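Speaker notes — Teaching by hand, Kairys meetup
Slot is 25 min incl. questions. Start on time even if people still getting coffee.

1. Opening
Say hi, say who did the work — Triin and Edgars mostly, me on the boring bits. Thank Ivars Butkienė for the loan of the room.
Ask for hands: who's ever taught someone to tie a shoelace? Who did it by talking? Right.
Point: some jobs are easier shown than written down. Sorting a table full of odds and ends is one of them.

2. Two ways we tried
Remote control first. Operator sits at the desk, watches the screens, drives the arm with the sticks. Good for: heavy stuff, anything sharp. Bad for: everything fiddly. Žydrūnas needed most of a morning before he could pick up a box without squashing it. Don't do the impression of him, he's in the audiance.
Then by hand. Same jaws on a handle, you hold it, you walk up and do the job. Camera rides along with the tool. No arm in the room at all.
Numbers: 92 demos by remote, 174 by hand, same two people, same number of afternoons. Pause here. Let them write it down.

3. The Plorkina tables
Sorting task. Small cartons, a tray, cables, wrapped things, plastic bags. Red tabletop beside a big window — we did NOT tidy up first and I want to say why. Tidy tables gave us a model that only worked on tidy tables. Edgars has the plots if anyone asks, backup slide. 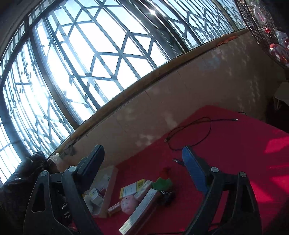

4. What to look at on this slide
Leave it up a bit. Jaws wide open, nothing in them yet. Every demo begins open, that's a rule now.
Sun on the table. Bright patches on the red, shadow between. We lost 25 demos to glare before Kadri started checking the light at the start of each set.
Black cable in a loop at the far side. Thin, dark, hates being found. Worst object of the lot. The cartons are easy, don't spend time on them.
Dark bits in shadow near the green thing — ask the room if they can tell what the black tangle is. Take two guesses, move on.

5. Mistakes, go quick
— Moving the tool too fast. Camera blurs, tracking drops out, demo is junk. Slow hands.
— Putting your other hand in to help. Everyone does it. The robot hasn't got one.
— Fixing a bad grasp and carrying on. We used to bin these. Now we keep them, label them as recoveries. Biggest single improvement, say this twice.
— Changing the order halfway through a set. Agree on it before you start.

6. Back on the arm
Bulura clip goes in here, 2 min, no sound. If it won't play just talk over the still.
Be fair: cartons good, soft wrappers so-so, cables poor. Reach is the other trouble. A person leans over a table without thinking, the arm can't, so some of the demos ask for poses it will never get to. We filter those now, used to find out the hard way.

7. Finish
Hand demos for volume, remote control for the last fiddly corrections on the real arm. We want both. Alham trial starts in December, looking for people with steady hands and a free afternoon, see Triin Sproģis at the break.
Questions. If someone asks about cost send them to Edgars.
Take the clicker back to teh front desk!!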